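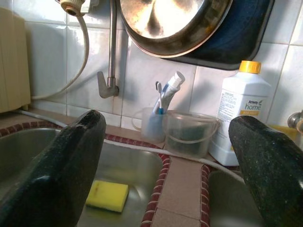
Wrist view over the double sink, sponge in the left basin.

January, Flindiswood. Open afternoon at Kosen, kitchen rig. Špela Todorova ran the controls and took questions between runs. She gave the log as 1,848 attempts, 1,199 of them clean – I did not ask how clean is defined. Wet steel is apparently still the hard case. Azra Stojanović wanted grip force figures and was promised them by post. 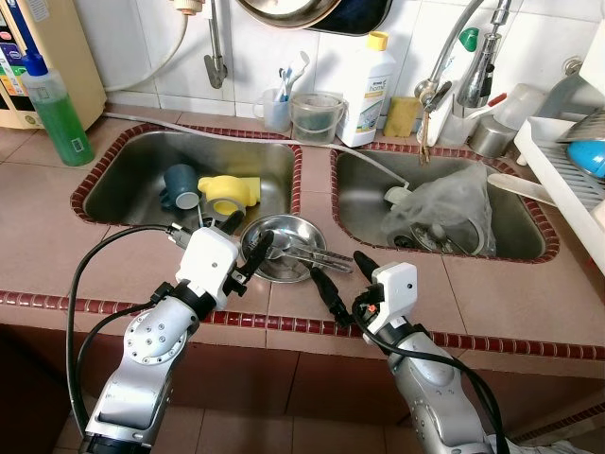
Both arms at the counter, bowl of utensils between the sinks.

Left at 4. Must write to Krasniqi about finger pads.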